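Tronlow Reports Simulation Scores That Track Real Robot Arm Performance

Method checks manipulation policies in a rendered copy of the workcell before hardware time is booked

December

Tronlow today released results from Trimside, a method for testing robot manipulation policies in simulation and predicting how they will rank on a physical arm. In a study run with the Agarwal Lab, Trimside picked the better of two policies in 91 percent of head-to-head comparisons, judged against trials on real hardware.

Teams that train robot policies often end up with dozens of versions of the same model. Testing each one on a real arm takes days, and results drift as lighting, camera mounts and table layout change. Many groups test only the last few versions and guess at the rest.

Trimside starts with a scan of the workcell. The software builds a rendered copy that includes the arm, the table and the surrounding room, then adjusts joint friction, control delay and camera response until short recorded motions play back the same way in both places. The adjustment step needs 18 recorded motions and no task data.

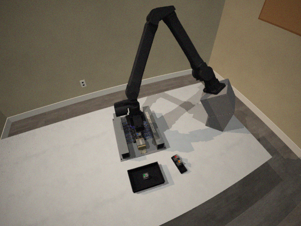 The study covered 37 policy versions trained on reaching, pushing and placing tasks. Each version was run for 2000 simulated episodes with changes in object position and lighting. The same versions were then run on the physical arm by operators who had not seen the simulated scores.

"We wanted a number you could trust enough to throw a checkpoint away," said Vivek Pandey, research lead at Tronlow. "The absolute success rates still run high in simulation. The ordering is what holds up, and the ordering is what people use to decide what goes on the robot."

Most of the wrong calls came from pairs of policies with nearly equal scores on hardware. Pushing tasks were the weakest of the three groups, which the team puts down to contact between the object and the table surface. Cloth, cables and liquids were not tested.

An ablation in the paper shows that leaving out the room background lowered agreement with the hardware results, mainly for policies that rely on a fixed scene camera. Leaving out the control delay step had a larger effect.

Brellis, which makes test benches for small parts assembly, will try the method on its own arms next. Tronlow plans to release the adjustment code and the rendered workcells used in the study. The paper has been submitted for review, and a preprint is available from the company on request.

About Tronlow

Tronlow develops simulation and evaluation software for robotics research groups and manufacturers.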